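The Dark Table

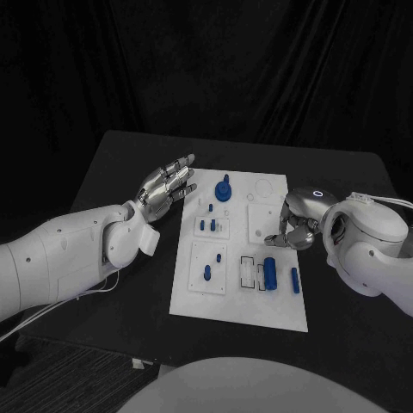

Shirley Nuttall
Contributing Writer, Fiction

The Office of Furnishings at Willby received the request in December, on the correct form, and assigned it to Mr. Jibrin. The form asked that one table, charcoal in color, with rounded corners, be moved from the rehearsal room on the second floor to storage at Drilby. Under "Reason for Transfer" the applicant had written the word "Surplus." Under "Condition" the applicant had written nothing.

Mr. Jibrin had been employed in Furnishings for 18 years. It was his practice to visit each article before signing for its removal, and the regulations permitted him to do so, although they did not require it. He put on his jacket, took the long corridor past Records, and presented himself at the rehearsal room at the hour stated in his letter of notice.

The room had been used in former years for recitals, and the black curtain from that time still hung behind the table in its heavy folds. The carpet was gray with a fine stripe. On the table lay a white board, and on the board were a number of parts, blue and white, arranged in a manner that Mr. Jibrin took to be deliberate. He did not touch them. The regulations were clear that the contents of a surface were the concern of the department that had placed them there.

He wrote in his notebook: "Table occupied. Owner of board to be determined."

The inquiry that followed was conducted by letter. Mr. Jibrin wrote first to the Music Section, which replied that it had given up the room and everything in it except the curtain. He wrote to Training, which had never held the room but wished to be considered for it. He wrote to the Bemar Bequest, under whose terms the second floor had been furnished, and received in return a printed copy of the terms, 14 pages in length, with a compliments slip.

He read the terms at his desk over two afternoons. The late Mrs. Bemar had left the building a sum of money, a portrait of her brother, and 600 volumes of sheet music. She had also left a table. Clause nine directed that the table be kept "in the room with the curtain, and that there be always some work upon it, begun and not put away."

Mr. Jibrin copied the clause onto a separate sheet and took it to the Deputy Superintendent.

The Deputy Superintendent was a fair man who disliked clauses. He observed that the bequest was an old one and that the sum of money had long since been spent on the roof. He asked whether the table in question was the same table. Mr. Jibrin replied that the inventory number was 3,776, that the number appeared in the register beside Mrs. Bemar's name, and that he had himself knelt on the carpet to read it from the underside.

"And the work upon it?" asked the Deputy Superintendent.

"A board, sir, with parts. Blue ones and white ones."

"Whose?"

"That has not been established."

The Deputy Superintendent turned the sheet over, found the other side blank, and turned it back. He said that the transfer to Drilby would be held for one quarter. If in that time the owner of the board came forward, the matter would be settled between the departments. If no owner came forward, the board would be sent to Lost Property and the table would go to Drilby, clause or no clause, for a clause could hardly be satisfied by an object that belonged to no one.

Mr. Jibrin returned to his office and opened a file.

It had never been his habit to think about an article once its file was open. A chair went to Drilby or remained at Willby, and in either case its card was moved from one drawer to another. He found, however, that he passed the rehearsal room rather often that winter. It was not on the way to Records if one took the direct stair, and he had always taken the direct stair. He now took the other one.

On each visit he made a note. "Parts as before," he wrote. Then, some weeks later: "One blue part moved to left. Others as before." He underlined the word "moved." He inquired at the front desk who had signed for the key, and was shown the key book. The only signature on the page was his own.

He considered this for the rest of the day. It was possible that he had been mistaken about the earlier position. It was possible that there was a second key, and he wrote to the Key Office to ask. The Key Office replied that there had been a second key, issued to Mrs. Bemar in her lifetime, and that it had never been returned. A charge for its replacement remained outstanding against her name.

The letter of final notice was prepared for 28 February 2021. It was addressed "To the Owner of the Board" and required that person to state, in writing, the nature of the work and the date on which it was expected to be complete. Mr. Jibrin typed it himself. He carried it to the rehearsal room, placed it on the table squarely beside the board, and stood for some time with his hat in his hand.

He was not a fanciful man. His last three reports had used the word "thorough," and he had been pleased with it each time. But the building was quiet, and the black curtain hung very still, and it seemed to him that the second question in the letter was not one he would have cared to receive. He had been asked it only once, by his father, concerning a model bridge that had stood on the kitchen table through most of a school year. He could not now remember whether he had answered. He remembered that the bridge had been put in a box.

He drew out the chair that stood against the wall, noting from habit that it had a loose back leg, and sat down at the table. After a while he took hold of a white part and set it next to a blue one. It did not fit. He turned it over and tried again.

When the Deputy Superintendent asked for the file at the end of the quarter, he found it in good order. The correspondence was arranged by date. The copy of clause nine had been attached with a pin. On the final sheet, in the space marked "Owner of Board," Mr. Jibrin had entered his own name and department, and under "Nature of Work" he had written "In progress."

The space for the date of completion was blank. The Deputy Superintendent looked at it, reached for his pen, and initialed the sheet at the bottom. The card for the table was returned to the Willby drawer, and a requisition was approved the same afternoon for the repair of one chair.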